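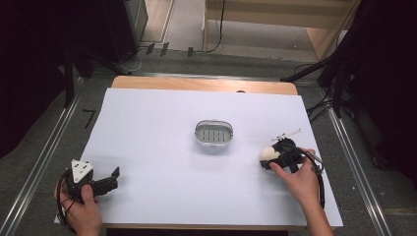

Rostislav Paulík
Columnist, home and workshop

The Egg Will Wait

My neighbor Ina has been promised a robot. The promise came from a company called Luvero, in a brochure with a great deal of sunlight in it, and the robot is going to empty her dishwasher. She has already stopped emptying it herself, as a show of faith. In March the dishes were still in there.

I don't want to make fun of her. I have wanted the same machine since I was old enough to be handed a tea towel. But I have also spent most of my working life in and near the Sultcombe packing shop, putting small things into boxes for money, and it has left me with a low opinion of what people call simple work.

Take picking up something white and egg-shaped. A person does it while talking, and with a black plastic gripper in each hand the same person can still do it, after a little swearing. One pair of jaws closes on the thing and the other hangs about, open, waiting to be useful. Now suppose you want to set it down in a small oval tray full of narrow slots. How hard do you squeeze? Which way is it facing? When do you let go? You have never asked yourself any of this in your life, and a machine has to be told, or shown, until it gets the idea.

Showing seems to be the fashion. The notion is that if people do enough chores with grippers in their fists, the machine will pick up the habit. I find this oddly touching. It's how my uncle taught me to lay bricks, and he needed most of a summer and several walls that had to come down again.

Fans of the robots like to tell me that factories have been automated for ages. So they have. At Sultcombe we had a sealing machine that closed 60 cartons a minute, and it was a marvel as long as every carton arrived square, facing front and in a decent mood. When one came in crooked, the marvel shut it crooked, and then shut the next few on top of it. We kept a man named Phillips beside it for that very purpose. He had a stool and a broom handle. On paper the line had no operators.

A kitchen is made entirely of crooked cartons. The mug is upside down, the lid belongs to a pan that left with somebody's ex-wife, and there's a spoon under everything. I once timed myself emptying our dishwasher and it took almost 7 minutes, including a break to argue with the cheese grater. I would happily let a robot have 360. It can work all night for all I care, provided I don't come down to a tidy row of handles with the cups somewhere else.

That's my real quarrel with the brochures. They sell speed, and speed is the last thing I need from something that lives in my house and has 24 hours a day to fold towels. I'd like it to be slow and dull, and to know when it has dropped an egg. Phillips knew when a carton had gone wrong before it got to him. He said he could hear it. I have no idea how you'd show that to a machine, though I suppose you could start by giving it a stool.

So can they do the chores yet? A few of them, on a good table, with the right egg. I think the rest will come, later than Luvero says and sooner than I'd have guessed ten years back, and I'll be glad to be out of the tea towel business. Until then I've told Ina she can borrow our plates.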